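Search this site
Search
Go

June
By Mercedes Ayala, Office of Family Services

Supervised Exchange Program Extends Its Hours

The Birthorpe Family Safety Office will extend the hours of its supervised exchange program beginning in June. The program allows parents who are under a protective order, or who have been directed by the family court to avoid contact with each other, to transfer a child from one household to the other without meeting. Until now exchanges have ended at 5:30 p.m. Under the new schedule they will continue until 8:00 p.m. on weekdays, and the morning opening on weekends will move to 8:30 a.m.

The change follows a review of incident reports by Marisol Benavides, who directs the program. The review found that a number of families with active orders were making evening exchanges in store parking lots and outside apartment buildings, and that police had been called to several of them. In 16 of the cases examined, the court order named our office as the exchange location, but a parent's work shift ended after closing time.

Families already enrolled do not need a new court order to use the later hours if their current order leaves the time of exchange to the program. Where the order states a specific time, the parent must ask the court to amend it. Staff cannot change a time set by a judge, and cannot do so even when both parents agree by telephone. The request form is available at the clerk's window and at the Lodow branch office.
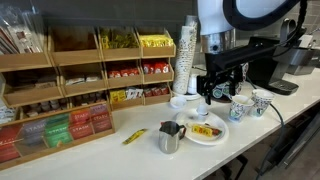
Beverage counter with wooden organizer and tea chest

Arrival times will remain staggered. The parent bringing the child should arrive at the time printed on the family's schedule and use the Urrego Street entrance. The receiving parent arrives 18 minutes later and enters from the rear lot. A parent who arrives early will be asked to wait off the property. If either parent is late, staff will attempt one call to the number on file and will record the result. Repeated late arrivals are reported to the court.

Any person picking up a child must be listed on the family's intake form and must show photo identification. Grandparents, older siblings and new partners are not exempt. Fidelina Chambi, intake supervisor, asks that additions to the list be made at least 3 business days ahead. Changes cannot be accepted at the door.

The program handled over 400 exchanges in the last quarter. Two additional monitors have been hired for the evening hours and have completed background checks and training in the handling of protective orders. Efraín Huanca will supervise the evening shift. Interpretation in Spanish is available at all hours, and other languages may be requested at intake.

The office does not investigate reports of abuse or neglect. A parent who believes a child has been harmed should call the county child protection hotline, and in an emergency should call 911. Monitors are mandated reporters and will make a report when the law requires it, whether or not a parent has done so.

Questions about enrollment may be directed to Ruth Huaranga at the front desk. The revised family handbook will be mailed to enrolled households before the new hours take effect.

Shares: 12
Comments: 0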